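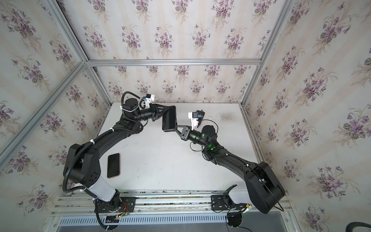

Ticket 571: wallpaper calculator keeps ordering one roll short

Search tickets Go

Hi Nadhirah, me again! I'm still fighting with the Tuvudeck room calculator. I put in the same three walls on Friday and it told me 17 rolls, then I switched the pattern from plain to floral and it STILL said 17. A big repeating bouquet has to waste more paper than a plain sheet, right?

Stuff I tried:
- cleared the cache, logged out and back in (no change)
- typed the pattern repeat by hand, and the box went blank when I hit Save
- Intan Liem tried it on her laptop and got the same number, plus error 206

Update, 4:40 pm: okay, got somewhere! If I pick "straight match" first and THEN type the repeat, it sticks, and the total goes up to 18. Do it the other way around and it forgets everything. So the math looks fine to me, it's the form that's eating the number.

Could you leave this open till the Save thing is fixed? I've got the Stulside order to redo and I'd rather not do it on paper again.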